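Home Forums Shop Floor Packing & Shipping New Posts Log In

Box folding arm on our line, six weeks in

tapegunner
So Vinier put a robot arm on our packing line in December and I've been folding next to it ever since. I used to do 159 gift boxes on a good shift, by hand, thumbs like leather. Now I mostly feed blanks, pull the bad ones and reset the thing when it stalls. My wrists feel great. My day feels kind of long, if I'm being fair. Anyone else go through this?

rulel_nights
We got ours at Rulel last spring. Same deal, and I'd never go back! Two of us had wrist braces before.

moth_and_twine
Great until they cut hours. Ours went from five folders to 2 and the ones left got "operator" on the badge and no raise. Ask about pay now, in writing.

tapegunner
Ada Galli (our lead) says hours are safe through summer. No word on the pay grade though - I asked Friday and got a shrug.

moth_and_twine
A shrug is an answer.

rulel_nights
That's one shop, moth. We got a bump after 30 days of training, and I like knowing how to fix the thing. What does it trip on, tapegunner? Ours hated tuck flaps.

tapegunner
Flaps, yes, and torn board. If an edge is ragged I pull the box and start another. Abelardo Agudelo on second shift reckons the fingers squeeze too hard, I think it's cheap board from Skutden, and we argue about it at every handover. The pink ones, up close:
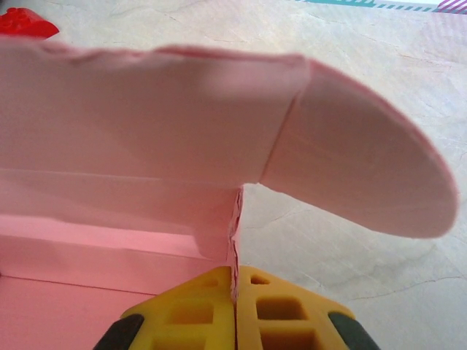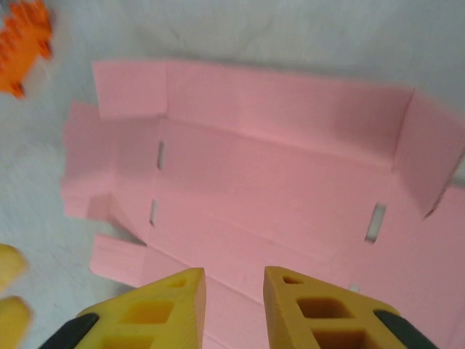 2 min read

skutden_ex
Used to work there, so I'm biased, but I'd side with Abelardo. Look at the torn bit right over the fingers in the first one. Try a softer grip before you blame the board.

tapegunner
Could've been torn before it got there, you can't tell from that. But ok, I'll ask if we can turn it down for a shift.

moth_and_twine
And who gets written up for the scrap, you or the robot?

tapegunner
Me, so far. Going on the list with the pay thing.

Related threads
Wrist braces that fit under gloves
Operator or packer - what's on your badge?
Cáceres tape dispensers, worth it?
Handover notes between shifts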